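Guía de montaje Plaltby – Sección 2: qué comprar antes de atornillar nada 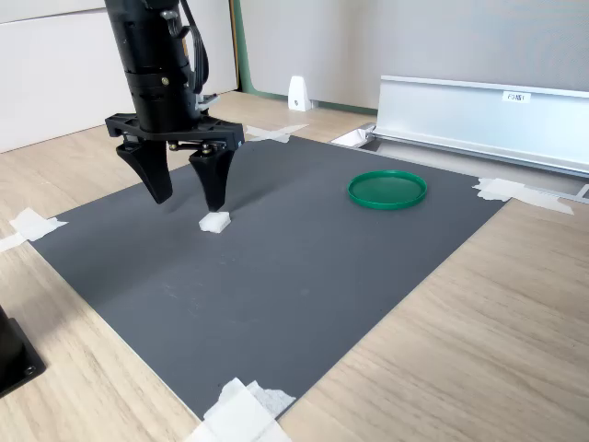
Štěpánka Doležal me escribió en cuanto colgué el borrador: «Yo no gastaría un euro en el brazo sin tener cerrada la lista de consumibles y el sitio donde va a ir». Y tiene razón, así que he cambiado el orden de la sección y empiezo por lo aburrido (el presupuesto del brazo va al final, paciencia).

1. Mide la mesa. Pero mídela de verdad, con el brazo extendido en la cabeza, no solo la base. Yo compré la primera a ojo y la tuve que devolver a Moser pagando los portes, ¡un dineral!

2. Aparta 200 euros para lo pequeño: alfombrilla mate, cinta, bridas, tornillería, piezas de prueba. Parece mucho para cuatro tonterías y a mí se me fueron casi enteros.

3. Elige la alfombrilla oscura y lisa. Un bloque blanco pequeño destaca muchísimo sobre gris oscuro, y te ahorras pelearte con la iluminación. Para sujetarla, cinta blanca en los bordes y listo.

Nota: compra dos alfombrillas. Se marcan con el uso y el modelo cambia de tono de un pedido a otro.

4. Busca un recipiente de destino bajito y con color. Un plato redondo verde de borde poco alto vale perfectamente para empezar, no hace falta ninguna bandeja de catálogo.

5. Pide presupuesto de la pinza por separado. La de dos dedos paralelos es la que yo recomiendo para piezas sueltas y pequeñas – ya habrá tiempo de caprichos. Pregunta siempre si el precio incluye los dedos de repuesto. En Trakport no los incluían y me enteré en marzo, con el pedido hecho.

6. Ahora sí, el brazo. Mi pedido completo (brazo, pinza y cableado) salió por 1424 euros sin IVA. Pide el plazo de entrega por escrito.

Precaución: deja holgura en los cables junto a la muñeca antes de fijarlos con bridas. Si los tensas demasiado, acabarás comprando otro juego, y ese no lo cubre la garantía.

Precaución: no conectes la alimentación hasta terminar la sección 3.

Si vas a compartir mesa con otro equipo, como hacemos en Plindanitz, apunta también quién paga los recambios. La hoja de cálculo con todas las partidas está en el anexo, con una columna vacía para tus precios.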